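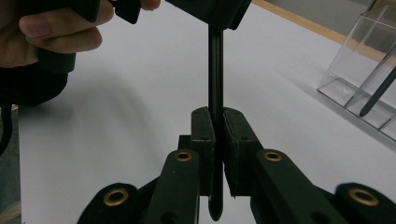 Search minutes and notes Go

Dravdale bench group
Handover table, upkeep meeting
10/04/2020

Start late, call dropped twice. Present: bench lead, both shift operators, parts, the software side by phone. Apologies from purchasing. Note taker same as last time.

Last minutes: agreed, one fix. The line about the cable being replaced should say rerouted. Same cable.

1. State of the table

Rod handover task is up and running again. Two hand-held grippers, green one and black one, rod passed from one to the other over the white table, both grippers recording. Down most of last week while the green one was in pieces. Back on the table Monday, recalibrated after lunch, used every shift after that.

Nearly 1000 passes logged on the current set of pads. Parts wants the real number and not the one off the whiteboard. Software will pull it from the log.

Operators say the green one feels good. Closes even, no click. Black one is ok but stiffer, and the person on that side gets tired first. Agreed to swap sides at the half-shift break. Write it on the shift sheet or it won't happen.

2. Pads, green gripper

Longest item. Pads have scuffs along the edges and light specks. Question was whether that is wear or only dirt. Bench lead wiped one with a damp cloth before the meeting, some specks came off and some didn't. So, both.

Doesn't matter for grip yet. Edge scuffs are outside where the rod sits. What matters is the curved face. If the face goes flat in the middle the rod starts to turn in the jaws and the tip wanders, and then the pass looks fine to the operator but the recording is no good. Had this in February, lost a whole shift of recordings before anybody caught it.

Check agreed, start of each shift:
- wipe both pads, damp cloth, no solvent. The solvent from the paint bench makes the rubber tacky
- close on the rod, rod upright, lower tip sticking out a little way below the pads
- try to turn the rod with two fingers. Light twist only. Turns easily = pads come off
- look at the gap between the pads with the rod in. Should be the same top to bottom. Wider at one end means a pad is seated crooked, back the screws off and reseat
- sign the sheet

Operator asked if the twist test could be done with a gauge. Would be nice, we don't have one small enough. Parked.

Spare pads: 3 pairs in the drawer, all from the Rekeck order. One pair has a moulding line down the face, don't use, mark it. Parts to reorder. Rekeck quoted 29 days last time and was late on top of that, so the order goes in this week.

3. Pivots and linkage

Why it was in pieces. Left arm had play at the upper pivot. Stripped it down, found grit behind the grommet and the bolt below it not tight. Cleaned, new grommet, bolt done up with the blue threadlock. Other side opened up too while it was apart, that one was clean.

Discussion on how tight. Last build somebody ran the pivots down hard and the jaws would not open all the way on their own. Now: snug, back off a touch, arms should fall open when you let go of the trigger. If they hang, too tight. If you can rock the arm side to side, too loose. Bench lead will make a short video of what a touch means because everybody had a different idea of it.

Lubrication: dry only, very little, wipe after. No oil. Oil gets down the arms onto the pads. Already in the manual from Skulivora, page with the exploded drawing, no one reads past the drawing.

Both sides get the same treatment even if only one has play. The arms have to match or the rod gets pushed off center when it closes. Operator on late shift disagreed, says opening a good pivot just lets dirt in. Fair point. Compromise: inspect both, open the second only if the first one needed parts.

Black gripper not opened this time. Due. Book it for the end of the month, table carries on with the loaner if Yuan can lend us one again. Bench lead to ask.

4. Cable

Black gripper cable still runs down the left side past the operators hand. Rerouted since the last meeting but it comes out under the handle in the same place, so there is only so much you can do. Catches on sleeves. Twice it pulled enough to drop the connection mid pass.

Options talked through: clip on the table edge, longer cable with a loop, overhead hook. Overhead hook voted down, swings. Clip it is. Leave slack between the handle and the clip, enough to reach the far side of the table without tugging. Test it with both the shortest and the tallest operator.

Sleeves rolled up in the meantime.

5. Table and holder

Clear holder stays on the right. Keep it there, the software side has it in the start position notes. It got moved to the left on one late shift to make room for a coffee and those recordings had to be tagged seperately. No drinks on the table. Old rule.

Stylus lives in the holder when not in use. It is the same sort of black as the rod and people grab the wrong one. Suggestion to put a band of tape on the stylus. Software against, tape changes how it looks in the recordings. Suggestion to put tape on the rod, same answer. Result: look before you grab. Rod gets put back in its tube at end of shift, stylus in holder, then they are never lying side by side.

Table top to be wiped before each session. Smudges show up badly on the white. Use the soft cloths, not the paper ones, they leave fluff.

Lighting: right side is brighter than the left. Been like that since the move. Lamp on order from facilities. Not urgent, but somebody keeps turning the desk lamp on to help and then off again, please pick one and leave it for the whole session. Agreed: off.

6. Calibration

After any strip down: full open, full close, save both values, then close on the rod and save that too. Monday's run skipped the last step. Values looked fine but had to be redone on Tuesday, so Monday afternoon is marked doubtful. Software will check whether it can be kept.

Request from operators: have the calibration screen refuse to exit until the rod value is in. Software says easy, will do it with the next update. No date given. Parts asked for a date. Still none.

Printed card for the table with the steps on it. The one taped up now is for the old grippers and has the open and close steps the wrong way round. Take it down today.

7. Any other business

Hex keys: the small one is missing again. Buying 6 and tying one to the drawer.

Shift sheet has no column for pads changed, people are writing it in the margin. Parts adding a column.

Threadlock bottle nearly out, add to the order.

Late shift asked if grippers can be stored closed. No. Open, pads not touching, on the foam. They take a set if left closed over a weekend.

Actions
Software: real pass count from log. Check Monday afternoon. Calibration exit lock.
Parts: pads from Rekeck, threadlock, hex keys, new column on sheet. Mark the bad pair.
Bench lead: pivot video, ask Yuan re loaner, clip for cable, book black gripper.
Operators: start of shift check from tomorow, swap sides at break, old card down.
Carried over: twist gauge, lamp.

Next meeting same room, same time, after the black gripper has been opened. Bring the old grommets if anyone kept them.

Share 3 Comments 0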